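# Teaching by Demonstration: A Conversation with the Training Lead at Tukthorpe

The manipulation program at the Tukthorpe site has spent the past year collecting demonstrations of ordinary household tasks, with garment folding as its main subject. The work is carried out jointly with the Drorkby laboratory, which trains and tests the models. For this edition of the bulletin, the editorial office met with the training lead at Tukthorpe on a Thursday morning, before the first operator shift. By site policy, staff are identified by role.

The training lead came to the program from industrial maintenance, where robots were programmed point by point. The present method is different. An operator guides a pair of arms through the whole task, and the joint positions and camera views are recorded together.

"In my previous work, we wrote down where the arm should go," the training lead said. "With a shirt, there is no useful list of positions. It lands differently every time it is put down. So the operator folds it, again and again, and the record of those folds is what the model learns from."

Two methods are in use at the site. In the first, the operator stands beside the arms, takes hold of them and moves them directly. In the second, the operator sits at a control station known as Kustell and moves two smaller arms, which the larger pair follows. Hand guiding is now reserved for short motions, such as placing a single object in a tray. Folding is done almost entirely from the station.

Asked why, the training lead pointed first to the camera views. "When you guide by hand, your own arms are in the recording. The model will not have that help later. From Kustell, what is recorded is close to what the robot will see when it works alone."

The second reason is fatigue. Moving a full-size arm by hand is tiring, and tired operators take shortcuts. Sessions at the station are limited to 72 minutes, with a break before the next.

New operators are given five practice days before any of their work is kept. They begin with square cloths, move on to towels, and reach shirts only toward the end. The training lead described polo shirts as a useful test because of the collar, which is stiffer than the body and tends to pull the cloth around it out of line. 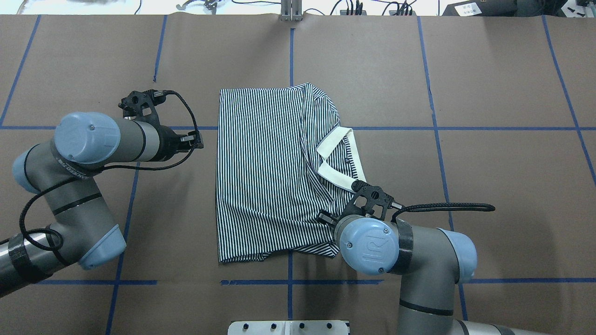

*A striped polo shirt partway through folding, with the right gripper over the fabric and the left held open beside it.*

"People want to use both grippers all the time," the training lead said. "I understand it, because at home both of your hands are busy. But a good demonstration often has one arm waiting. If it wanders, the model learns to wander. I ask operators to open the gripper, move it clear of the cloth and leave it there until it is needed."

The most common fault among beginners is speed. An operator who can see the result clearly will hurry toward it, and the cloth slips or bunches. The training lead does not discard every such recording. A fold that goes wrong and is then corrected can be of value, provided that the correction is calm and complete. Recordings in which the operator gives up are removed.

Each recording is reviewed before it is sent to Drorkby. Reviewers note where each step begins and ends, and they mark long pauses. The review tool, called Lo, was written at the site and has gone through eight versions. Its latest release, in February, allows a reviewer to compare two operators on the same garment side by side.

That comparison has led to some discussion. Operators fold in different ways – some begin with the sleeves, others with the hem – and the laboratory at first asked for a single approved order. The training lead favored allowing more than one.

"We agreed on a middle course," the training lead said. "There are two accepted orders for shirts, and the operator states which one is being used before starting. I would have allowed three. The laboratory would have preferred one."

The operator group now stands at nine people across two shifts. Experience with robots is not a requirement for the role. According to the training lead, patience and steady hands matter more, and several of the strongest operators previously worked in tailoring or commercial laundry.

On the question of when the arms will fold without help, the training lead was cautious. Trials at Drorkby have gone well with towels and less well with shirts, and sleeves remain the most frequent point of failure. The next group of recordings will cover long-sleeved garments, beginning with plain cotton – button-front shirts will follow once the review of the polo recordings has been completed.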